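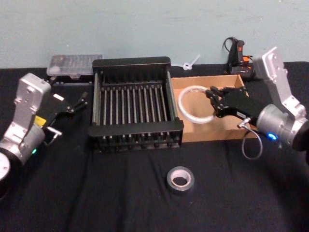

Head camera view, two-arm cell, rack and box layout.

Rack and box task - how much should the layout vary?
Posted by grullo_bench, Sunday, 9:40 am

We're collecting teleop episodes for a two-arm setup, parallel gripper on the left and a multi-fingered hand on the right. The layout is the one in the still. Black dish rack in the middle, shallow cardboard box to the right of it, roll of duct tape in front, other odds and ends at the back. The right hand works in and over the box and the left takes care of the rack side.

We have 400 episodes so far. All of them were recorded with the rack and the box within a couple of inches of the same spot. The items in front get moved between episodes. The items along the wall mostly don't.

The policy trained on these does fine when I set the table the way we recorded it. If I slide the box toward the front by the width of my hand, the right arm goes to where the box used to be and closes on air.

Two questions. Do I throw out what I have and start over with random placement, or add to it? And does anyone bother moving the stuff along the back wall?

----

narkier_tom
9:58 am

Add to it. Don't throw out good demos. We had the same problem on a drawer task and fixed it by recording another batch with the fixtures moved, then mixing the two. The old data still teaches the grasp. It only teaches the wrong thing about where to reach, and the new batch dilutes that.

Move the back row too. It costs you ten seconds per reset.

----

pegboard
10:15 am

I don't agree with adding. If most of the set has the box in one place, the model can keep leaning on that and do all right on training loss. You'd need a lot of new data to outweigh it, and by then you might as well have started clean. I'd keep the old set for pretraining and fine-tune only on the varied one.

Also, black gripper over black rack on a black cloth. Has that given you any trouble? The rods in that rack are thin and dark and I can barely separate them from the cloth at the resolution most people train at.

----

grullo_bench
10:31 am

The cloth came with the table and we never thought about it. Left gripper does miss the rack more often than the right hand misses the box, but the operators are also worse with the left, so I can't say which it is.

----

narkier_tom
10:40 am

Check the resized frames, the ones the network gets. Don't look at the full-size video. If you can't find the rods by eye in those, you have your answer. We swapped a dark mat for a gray one last year and had to recollect everything, so decide that before you record more.

----

Ngozi Ogundipe
11:22 am

I run collection at Cistdale and we went through this in August with a sorting task. Our set was 562 episodes when we stopped and looked at it properly. What we did:

- Marked a grid on the table with tape under the cloth, so you can feel it with a finger but the camera can't see it.
- Printed a list of grid positions for the main fixtures, in random order. The operator sets up from the list. Left to themselves people put things back where they were, or somewhere that is easy to reach.
- Changed fixture position every 8 episodes. Changing it every time slowed us down too much and operators got sloppy with the demos.
- Logged the position with the episode.

On the old data, we kept it. Pegboard's worry is fair, so we sampled by fixture position during training, and the old spot counted as one position among many. That took one afternoon to set up and we didn't have to throw out anything.

For the back wall I would go further and clear it for part of the set. You have a clear case, a white plastic thing with a loop, and what looks like a power tool or glue gun with its cable up the wall. If those are in every episode the model can use them as landmarks.

----

pegboard
11:37 am

Sampling by position works if you logged the position. Did grullo log it?

----

grullo_bench
11:41 am

No. But it's nearly the same for all of them so I can tag the whole lot as one.

----

pegboard
11:44 am

OK, then that works. I still wouldn't trust the old ones for anything near the edges of the table.

----

abubakar_lab_2
12:30 pm

Different point. Look at the cable on the right wrist. It hangs in a loop in front of the box, and the box is right where the head camera needs a clear view. If the loop hangs differently from day to day you are adding variation you didn't ask for, and sometimes it will sit over the object you want. We tied ours back along the link with two hook-and-loop straps and left enough slack for full wrist rotation. Check the slack by hand with the arm powered down first.

----

narkier_tom
12:42 pm

I'd leave the cable alone until the placement question is settled. Change that and the layout together and he won't know which one helped.

----

abubakar_lab_2
12:49 pm

He isn't writing a paper, he wants it to work. A cable across the object is bad in any layout. I'd fix it today.

----

Ngozi Ogundipe
1:05 pm

I'm with Abubakar on this one, as long as the date goes in the log. The wrist will look a little different between old and new episodes. We had a change like that and it made no difference we could measure.

----

grullo_bench
2:18 pm

Thanks all. I pulled the resized frames. The front rail of the rack is readable but the rods are mush. So the cloth goes first. I have a tan one and a light gray one here, and the box is tan, so it'll be the gray.

Plan for the week is new cloth, cable tied back, grid under the cloth, positions from a list. I'll tag the old set as one position and train with and without it.

Does anyone have a script for the position list? I need it to keep the rack and box from overlapping and to stay inside reach for both arms.

----

Ngozi Ogundipe
2:36 pm

Ours is a spreadsheet. I'll send it over. It knows nothing about reach, so you will need to strike out the far corners yourself.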